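LOVBERG — The Sekora Street reuse shop will take small household items again starting 09/11/2025, after a break that began in August.

Residents can leave cleaning supplies, toys, figurines and other small goods in the gray bins inside the side entrance. Drop-off is limited to two bags per visit. Furniture and paint are not accepted.

Manager Shireen Kekana said the shop took in 219 bags in July, more than its sorting tables could hold. Pao-chu Hsiao will run the sorting room.

The shop opens at 9 a.m. Call ahead for large loads. 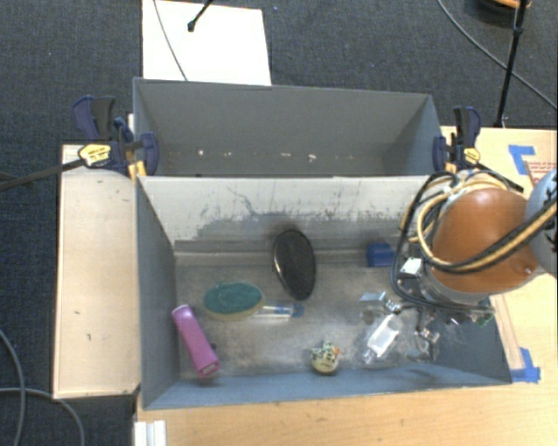
A sponge, a small figurine and other items in a bin at the Sekora Street shop.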